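Tadura Sorting Project: progress report to the Twal Fund
Feb 28, 2022

We've had a really good winter at the Jorkudstead workshop, and it's a pleasure to be writing this one. When we last reported we were still arguing over where the shelves should go. Now the sorting room is up and running, the shelves are on the back wall where they ought to have been all along, and people have started bringing us their odds and ends without being asked (a carrier bag was hanging on the door handle one morning, full of clean wrappers and bottle tops).

Money first. Your grant for this period covered the rent on the room, the bins, the labels and the printing of the take-home sheets. We have spent everything on the rent line and have a little left on printing, which we would like to carry over to May if you are happy with that. The bins cost less than we had put down and the labels cost more, so the two more or less cancel out. Receipts are in the folder we sent with the claim form.

We ran 3 open sessions at Jorkudstead and 2 at Trorkotach, where the hall lets us have the side room free of charge. Attendance came to 101 visits across the five, against the 112 we had hoped for. The shortfall was all at Trorkotach, where the first session clashed with the school play. The second one there was lovely and busy, and several families stayed on well past closing time to finish a bag.

The sorting itself has changed a good deal. We began with big deep tubs, and small stuff simply vanished to the bottom of them. Crinkly packaging was the worst for this, and we were forever tipping everything out and starting again. Small bins side by side work so much better! You can see into them from where you stand, a mistake can be fished out in a second, and an almost empty bin is no bother to anyone.
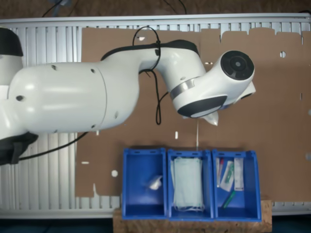
We have also stopped sorting straight on to bare tabletops. A big flat sheet of cardboard underneath makes the whole job quieter and kinder on the hands, and when it gets grubby we swap it for another. Cardboard is one thing we are never short of.

Labels are still a sticking point. The first set peeled, and the second set used words that meant something to us and very little to visitors, so we are drawing a third with simple pictures. We'd like to try them at Trorkotach before ordering the full batch.

Between now and May we plan to hold another session at each place, finish the labels and get the take-home sheet down to a single side. The request to carry over the printing money is the only thing we need an answer on, ideally before we book the printer.

Tadura Sorting Project, Jorkudstead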